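Home | News | Plants | Collections | Growing notes | Contact

Passion flower collection at Sidamard gets eight new climbers

The plant house at Sidamard has received eight young climbing plants for its passion flower collection, after an exchange with the Chaimongkol garden. The plants arrived in February and are now in pots on the north bench, where they will stay until their roots are strong enough for the border.

Jaruwan Rungrueang, who looks after the collection, said the most interesting are two plants grown from seed found on a forest edge. Their leaves have three lobes, and the glands on the leaf-stalk stand in pairs near the top. In the plants already kept at Sidamard the glands are lower and more round.

"We do not yet say it is a different species," she said. "We must wait for the flower. The leaf of a young plant can tell you a wrong story."

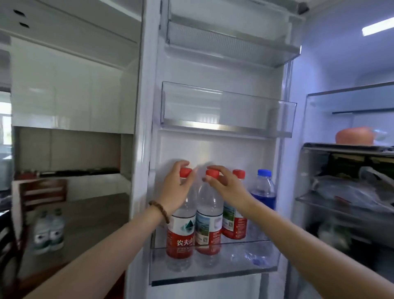 Water bottles with red caps in the door of a refrigerator.

Flowers are expected only in the second summer. The buds of this group come from the base of the leaf-stalk, one or two together, and they open around midday. By evening they are usually closed, so visitors who wish to see them should not come late.

Eyerusalem Yimer will make drawings of the leaves at each stage of growth. She has already noticed that the first leaves of the seedlings have no lobes at all, and that the tendrils appear only when the stem has reached the height of a hand -- later than in the common blue kind.

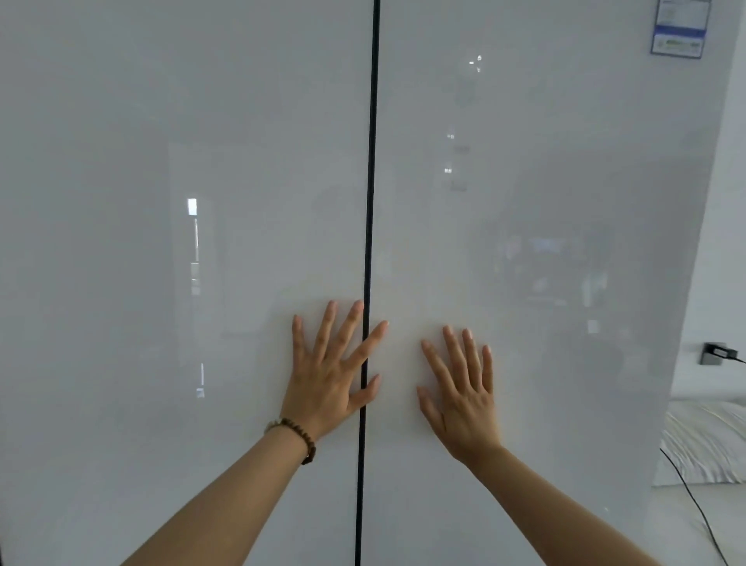

Seed from the same gathering was also sent to the nursery at Beltent, but germination there was slow. Wiroj Ongart, the grower, thinks the seed had become too dry on the journey. He now soaks it in warm water for a night and removes the outer skin by hand before sowing. Three more pots have come up with this method.

A short note about the seedlings, written by Rungrueang and Naomi Rashidi, will appear in the plant house bulletin. Dried leaves have been put in the herbarium at Masach for anyone who wants to compare them. The north bench can be seen during normal opening hours, but the pots should please not be moved or turned, as the stems are still soft.

This site uses cookies to remember your settings. Accept | Read more

Recent items
Birthworts: how to tell the young stems apart
Pruning dates for the glasshouse climbers
Chanida Kaewmanee on collecting seed in wet weather
New labels for the fern walk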